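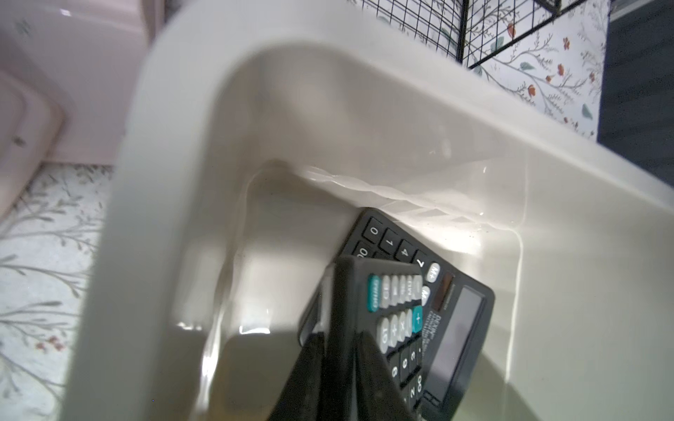

How to Write a Setlist for a 40-Minute Support Slot

A support slot is short, the room is half full when you start, and most of the people in it came for somebody else. The set you play at your own shows will usually not fit. These are the steps we use when a band asks us for help with one.

1. Find out your real time

Ask the promoter for the stage time and the hard stop, in writing if you can get it. Forty minutes on the poster often means 35 of music once the line check runs over. Plan for the shorter number and keep one song in reserve.

2. Time your songs the way you play them live

Record a full rehearsal on a phone and note the length of each song, including the count-in and the ringing out at the end. Do not use the album lengths. When Skunano went out opening for Farkura, their single was 3:20 on the record and closer to five minutes on stage, and they lost their closer on the first two nights.

Add up the songs, then add 20 seconds for every change of guitar or tuning.

3. Group by tuning

Write each song on a separate slip of paper with its tuning, tempo and key. Put all the drop D songs together if you can stand to. One tuning change in a support set is fine, two is a lot. If you have only one guitarist, place the change after a song that ends on bass or drums so the rhythm section can keep going.

4. Pick the opener and the closer first

The opener should start with the whole band. Long ambient intros get talked over in a room that is still filling up. Choose something under four minutes that the drummer can play cold.

For the closer, use the song you most want people to look up on the way home. Say its name before you play it.

5. Fill the middle

Put your slowest song third or fourth. Leave new material out of the last 10 minutes. Covers are up to you - Hiu-tung Chu of Zevasetti always put one in second place, and it did bring people in from the bar.

6. Mark where you will talk

Two spots are enough. Say the band name at both, and mention the merch table at the second. Thank the headliner once. Write the word TALK on the list so that everyone knows not to click in the next song.

7. Run it twice without stopping

Play the set standing up, in order, with the talking. If it runs long, cut a whole song. Trimming a verse here and there tends to go wrong on the night, when one person forgets.

8. Print it large

Use one word per song, in a bold font, big enough to read from standing height in low light. Make a copy for each member, one for the sound engineer and one for whoever runs the lights. Mark any song with a backing track or a big volume jump on the engineer's copy.

Room size changes less than you might expect. We have used the same order in a 400-capacity club and a 3,000-seat hall, with longer gaps between songs in the hall to let the sound clear.

Keep the old lists in a folder with the venue written on the back. You will want them the next time you play that town.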